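Home | Products | News | Support | Contact

Last updated: May 12, 2024

Forkis Releases Broltico 4, a Free Site Audit Tool for Small Publishers

Forkis today announced the general release of Broltico 4, the new version of its browser-based site audit tool. Broltico checks a website for broken links, missing page titles, duplicate descriptions and slow-loading pages, and presents the results in a single report. No download is required, and site owners may run an audit without opening an account. 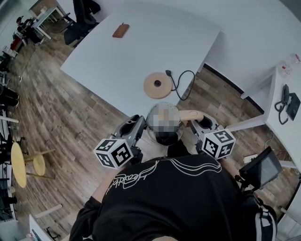 The free edition reviews up to 300 pages per audit, and reports are delivered in 19 languages. Each report lists the affected addresses in order of priority, with a short note on how each fault is usually corrected. Reports may be saved as a spreadsheet or sent by link to a web developer.

Version 4 was opened to a limited group of users in February. Their comments led to several changes, including a clearer summary page and a setting that excludes archived sections of a site. The redirect checker has also been rewritten and now follows chains of up to nine steps before reporting an error.
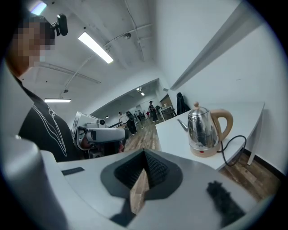 Broltico 4 will also be offered through Sandhu, the hosting provider, whose customers will find the tool in their control panel. Users of the Gumora content management system may install a connector that shows audit results beside each page in the editor. The connector is free of charge and supports the current release of Gumora only.

Audits saved in earlier versions of Broltico remain available and may be compared with new results. Scheduled audits will move to the new version automatically, and existing users do not need to take any action.

Broltico 4 is available now from the Products section of the Forkis website. Press inquiries may be submitted through the Contact page.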